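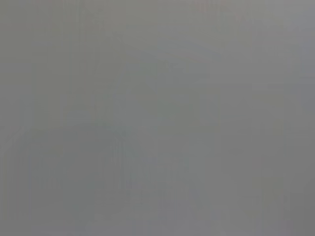 Workshop notebook, tableware section
February, entry begun 9 am

The purpose of this entry is to record the current position on the Voicu glaze and the staining trial that goes with it, so that the next firing can be planned from one page. Batch six is the batch under discussion unless stated otherwise. The colour brief remains a quiet grey with no strong pattern. A soft, foggy grey, slightly blue-green in some parts and slightly brown in others, with faint streaks running top to bottom at uneven intervals, would be acceptable for the outside wall of the tall pieces. A regular stripe would not. Batch four gave a regular stripe and has been withdrawn.

Mug

The trial piece is the dark grey-green mug with the rounded body and loop handle, on the Bodavholm clay body. Empty weight 497 g on the bench scale. This is heavier than the Plarkivano range sheet allows, and the excess appears to be in the foot. The wall was checked with callipers below the handle and found to be within limits. The foot should be trimmed further on the next throw, and the handle left as it is. The thin lighter lip on the inner edge of the rim is to be kept. It was queried at the last review as a glazing fault, but it gives a clean line against a dark drink and has been approved for the range.

Glaze shrinkage at the base of the handle was examined with a hand lens. No crawling found. One pinhole under the handle, to be watched.

Filling and standing

The mug was filled most of the way to the top with the dark test liquid, nearly black, and set in the middle of the white table. Standing time for each run is three hours. At the end of a run the mug is emptied, rinsed in plain water without a cloth, and inspected at the window before anything else is done to it. Colleagues are asked not to wipe the inside before inspection. A wiped interior cannot be compared with the earlier pieces, and one run has already been lost in this way.

Earlier runs on batch five left a faint ring at the fill line which came off with bicarbonate of soda. The same ring on batch three did not come off. Results for batch six will be entered on the facing page.

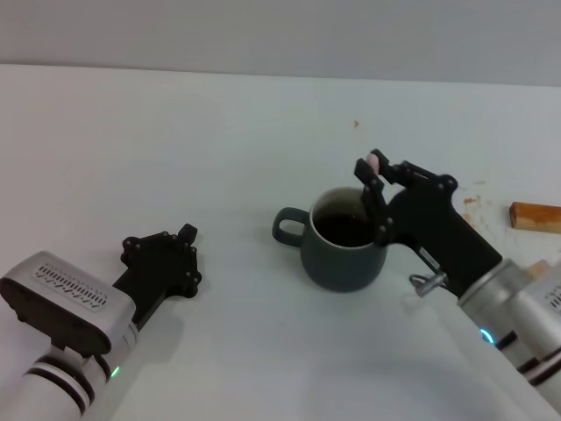 The level should be marked on the run sheet at the start and again at the end. A drop at the surface is expected from evaporation. Any damp mark under the foot is a separate matter and must be recorded as such, with the position of the mark relative to the handle -- the Bodavholm body has been known to weep at the foot ring when underfired.

Table surface

The white top carries a small orange-brown speck toward the back, near the middle, and a patch of faint orange-brown stains on the right-hand side. Both are to be left in place until they have been sketched on the table plan. Cleaning is then to proceed with warm water and mild soap first, and the paste only if soap has no effect. The paste dulls the Flakov coating if it is rubbed for long, and the top is already matte enough.

Where a new mark is found, the entry should give its colour, its place on the table, and whether it can be felt with a fingernail. The cause should be entered only when it is known. Several older entries say "tea" with no evidence for it, and they are of little use now.

Wood

The orange-brown wooden block may remain at the right of the table. It is lightly finished and is under consideration as the pattern for the serving boards in the same range. The tone is warmer than the sample originally supplied, and it sits well beside the grey-green of the mug. It should be kept clear of spills until a decision has been made on the oil. No staining trial has been authorised for the boards.

Kiln

The kiln was run up at 165 degrees an hour for the middle part of the Voicu firing. Batch five was run faster and came out glossier than the brief permits. The present rate is to be kept for the next load, with the mugs on the centre shelf and the test tiles in front of them. The cone pack from the lower shelf had slumped unevenly and the shelf is to be checked for level before loading.

Outstanding

Trim the foot and reweigh.
Sketch the marks on the table plan, then clean.
Order a further bag of the Bodavholm body, same lot if it is still available.
Return the batch four tiles to the reject crate -- they are still on the drying rack and have twice been picked up as current.

Entry closed 4 pm.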